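Speaker notes – Stimdale robotics evening, 22/08/2024

Opening. Say hello, thank the hosts, get the clicker working before talking. Ask who has ever tried to teach a kid to carry a full cup across a room.

Why we do it this way. Esura learns by copying. Every example is one go at a small job with a tray, saved with the head view and both wrist views. We have 3,349 of them now, all from the Wemness floor, and I love showing people how ordinary they look. Keep this bit moving.

Slides 4 to 6, let them run:

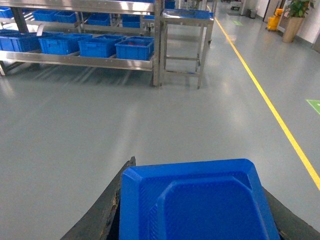
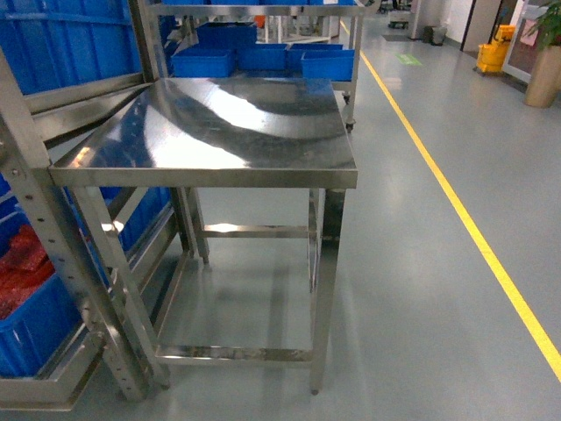
Same room, bins and yellow line in all three slides.
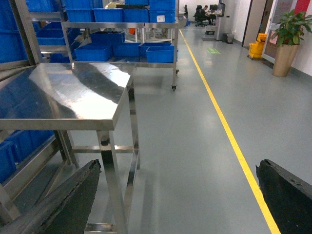
What makes a good example. Slow hands at the start, no fiddling at the end. If the operator changes their mind halfway, keep it! Those recoveries taught Pant (our first model) more than the tidy runs did. Tell the story of the 214 runs from June that we nearly binned for being wobbly – put them back in and the drops fell away within a training round.

Variety. Shift the start spot. Swap operators. Do it at the end of the day when the light has changed. We cap each session at 80 because people get tired and the motions all start to look alike.

Labelling. One plain sentence per run, written by whoever drove it. Read two or three aloud, they usually get a laugh.

What still bugs me. Shiny metal. Reflections on steel are hard on the model and I'd really like to hear from anyone who has cracked it. Pause here and wait for hands.

Questions. If someone asks about cost, point them to the handout. Leave the demo laptop open on the Wemness folder.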